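September, bench notes, table surface and small objects

Continuing from the Wullov page. The old bare top is out of use and the carpeted one is in. These are notes on how the carpet behaves under small household things and how the set is stored, so that the next person to lay it out gets the same table.

**Surface**

Dark teal carpet, short pile, glued to the top and wrapped around the rounded corners. The adhesive is Brondow contact, two coats, rolled from the center out. One bubble near the back edge, slit and pressed flat, no longer visible unless you look for it with a side light. Trim was done with a fresh blade. A used blade pulls loops out at the corners, which is how the first piece of carpet was wasted.

Lint roller before each layout. Do not vacuum with the brush head; it raises the pile in stripes and the stripes show under the overhead lamps. The plain nozzle is fine.

Lamps are at 3000 K. Under the cooler setting the teal went toward gray and the darker strands of the rope were hard to pick out against it. Left at 3000 and taped over the switch.

**Slide check**

Tilted a carpet offcut on the Culden wedge until each item moved, starting from flat and going up slowly. Offcut is the same roll as the table.

- Eraser: slides early and turns as it goes. It ends up lying diagonally more often than not.
- Snack box: holds well on its printed faces, less well on the end flaps. One corner tends to ride on the pile, so the box sits with a slight tilt even on a level surface.
- Sponge piece: does not slide at any angle the wedge can reach. It catches.
- Can, upright: tips before it slides.
- Rope: does not slide. It unrolls if the outer end is downhill.

The can is the one to watch. On the bare top it stood square. On carpet the base rim sinks unevenly and it takes a lean. Tried pressing it down and twisting a quarter turn, which helped for a few minutes. Tried a disc of card underneath, which fixed the lean but made the can a different object as far as handling goes, so the card was removed. Accept the lean and record it.

**Rope**

Braided, three tones. Both ends were whipped with thread after the first one started to open. Heat sealing was tried on a spare length and left a hard bead that snagged the carpet, so whipping is the standard for this set.

A tidy coil does not stay tidy on the pile. It relaxes into a loose tangle and one end usually opens out into a loop. No point re-coiling it between layouts. Drop it from hand height at the far left and leave it.

**Sponge**

Cut from a yellow kitchen sponge with scissors, dry. Wet cutting gave cleaner edges but the piece shrank out of square overnight. Spares are in the Yin tin. Replace when the corners start to crumb, since the crumbs work down into the carpet and the roller does not get them out. Tweezers do.

**Backdrop**

Folding screen with light tan woven panels, set behind the table. It hides the shelving and cuts the draft from the door. The rows of small openings let some light through when the blinds behind it are up, so blinds down for any comparison between layouts. The hinges had worked loose. Tightened, plus a drop of thread lock on each screw. The feet of the screen are marked on the floor with white tape.

**Layout as used**

Rope and box to the left, rope farther back. Eraser toward the back, near the middle. Can at the back right. Sponge goes down last, nearer the middle of the table, and usually gets shifted from where it was put.

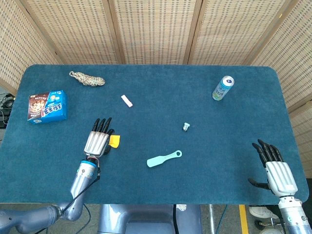

*Carpeted top with the loose set out, woven screen behind. Note lean on can and tilt on snack box.*

Spacing is by eye. A printed template was considered and dropped: it has to lie on the pile to be useful, and lifting it off disturbs the eraser.

**Storage**

Everything goes in the Culden tray, rope in its own bag so it does not collect crumbs from the sponge. Box stored flat, printed side up. It is card and will crush, so nothing on top of it. Can stored upright in the corner slot. Tray label reads 61, same as the shelf.

**Open items**

- Second carpet top to be cut from the remaining roll. 400 mm left over after that, enough for offcuts only.
- Wear check on the pile after 20 layouts. Compare the strip under the can with the front right corner, which sees the least traffic.
- Order thread lock. Bottle is nearly out.
- Wedge scale is hard to read past the midpoint. Re-ink the lines, then repeat the snack box on its end flaps, because the two readings from this morning did not agree.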